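Tarncombe Community Kitchen — planning meeting, 15/11/2018

**Chair:** Geeta Tomar
**Minutes:** Kamlesh Kanaujia

**1. Harvest supper**

What a night! We served 82 plates against 72 tickets sold, so the walk-ins were fed too. The squash soup was gone before the second sitting and Geeta has had several requests for the recipe. She will type it up, with the amounts cut down for a home pot.

**2. Bread class**

Kamlesh reported that the first bread class filled up fast and everyone went home with a loaf. He would love to run two more in December, one on flatbreads and one on sweet buns. Agreed with great cheer. Rathore will supply the flour again at the same price as last time.

**3. Sink and drains**

The slow drain is finally sorted. Floslow came out, cleared the trap and left us a strainer — please use it, and please empty it! Rice is the main culprit.

**4. Spice shelf**

Lots of good ideas here. We will move to labeled jars, with the date of filling on the lid. Cumin, turmeric and chili to be bought in bulk, the rest in small bags so they stay fresh. Kamlesh to bring spare jars.

**5. Room layout**

Gray wood-grain walls were well liked. 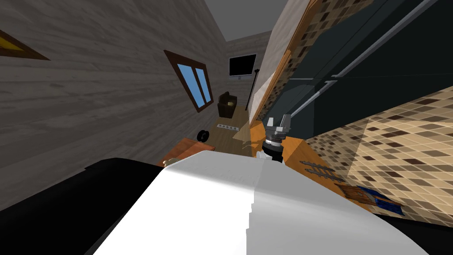
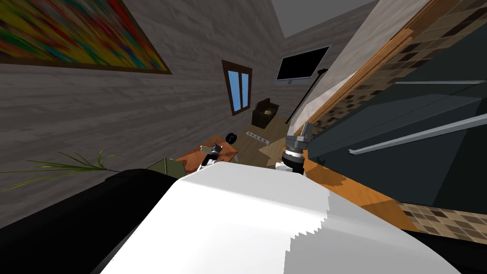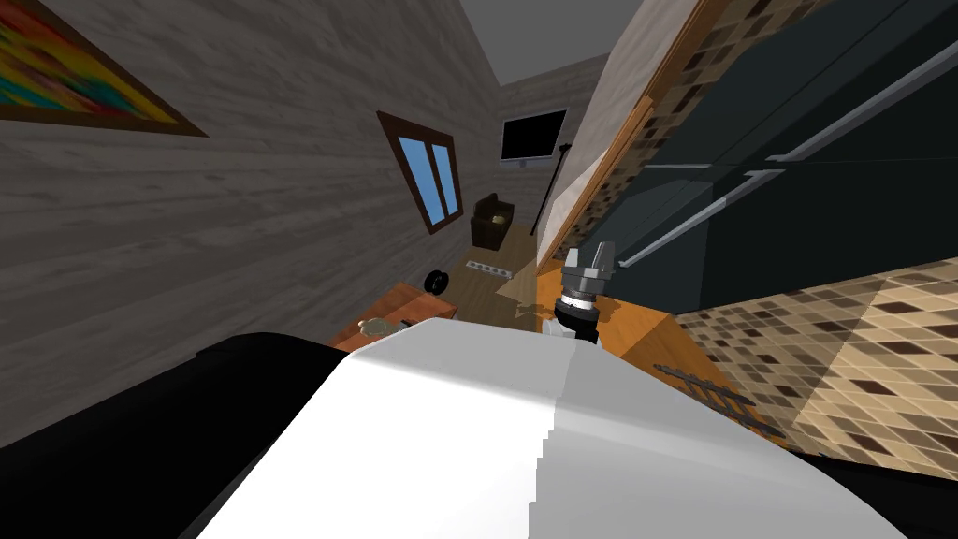 Geeta is keen to settle the layout before the December classes, and the rest of us are right behind her. Fuderix has offered to lend two folding benches for the bun class. Kamlesh will ask if we can have them a day early, to try them out.

**6. Any other business**

Aprons need washing. Geeta will take this batch.

Next meeting in December, after the flatbread class. Leftovers will be served.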